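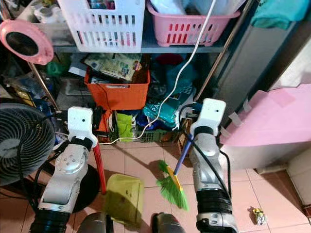
About Fasine Language School

Fasine is a small evening school in Zinddale for adults who want to learn English after work. We opened in March with one classroom above the bakery on Whitlock Street, and now we have 3 classrooms and a little library where students can borrow books.

Our founder, Justinas Dambrauskienė, came to this country without speaking the language and learned it mostly from bus drivers and the radio. He still teaches the beginner group by himself. Shahab Rashti joined him later and is responsible for the writing courses and for the exam preparation.

How we teach

One lesson takes 90 minutes, with a short break for tea. We use the Ruron course books, but a big part of the time we simply talk: how to call a doctor, how to read a rental contract, what to answer when a neighbor complains about the noise. Homework is given every week and we do check it.

Prices and registration

A full course costs 865 dollars and the books are included. It is possible to pay in parts, please ask at the office. The next registration closes on 11th April. Before you start, you will write a short test, so we can put you in the correct group. The test is free of charge and you don't need to prepare for it.

Our office is open in the afternoon. You are welcome to come in and ask, also in your own language if we happen to speak it.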